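The Opera Comes to Monddale, With Nachos

The first thing you learn about watching opera in a movie theater is that you can hear every nacho. Grand tragedy has a lot of quiet in it. At the Eichhorn, a 174-seat house on Monddale's main drag, a soprano spent much of last night dying of consumption while a man in row F worked his way through a large tray with extra jalapeños. He finished shortly before she did.

I say this with love. I bought the nachos too.

The Eichhorn began its live-by-satellite season last August, and it has since outsold every superhero put in front of it. Tickets go for less than the parking would cost at a real opera house, and the seats recline. Jui-lin Sin, who books the screen, had expected a polite handful of retirees. She got 524 people over the first three nights, several of them in gowns.

"I had a cartoon about otters in the same slot the year before," she says. "We sold more popcorn with the otters. We sell a lot more wine now." 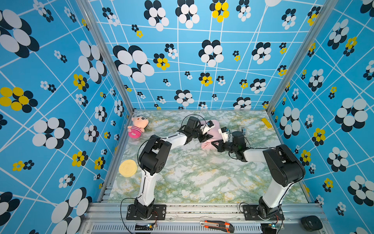
What to Wear, When to Clap

Etiquette remains unsettled. Half the house claps after the big arias, knowing full well the tenor is 2,000 miles away and can't hear a thing. The other half stares at the clappers. By the second act the two sides have usually made peace, mostly over the wine.

Then there are the intermissions, which are real, long and broadcast in full. You can watch stagehands roll away a staircase, and I've come to prefer this to some of the singing. A backstage host asks the baritone how he feels. He always feels wonderful.

The signal comes through a service called Cavico, and it has dropped once, in the middle of a duel. Sin walked to the front and offered to tell everybody who won. She was booed, then applauded, then the picture came back and the wrong man was on the floor.
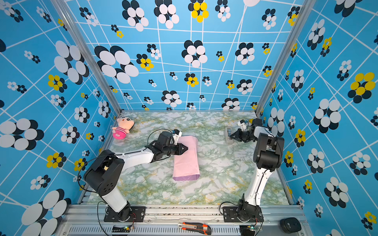

Blue walls with yellow, white and black flowers.

The spring lineup was announced in January 2024: two Verdis, a ballet and a new one-act called Tudus, sung entirely in a lighthouse. Sin has ordered 200 extra wine cups. The nachos, she tells me, are staying on the menu, though she is looking into a softer chip.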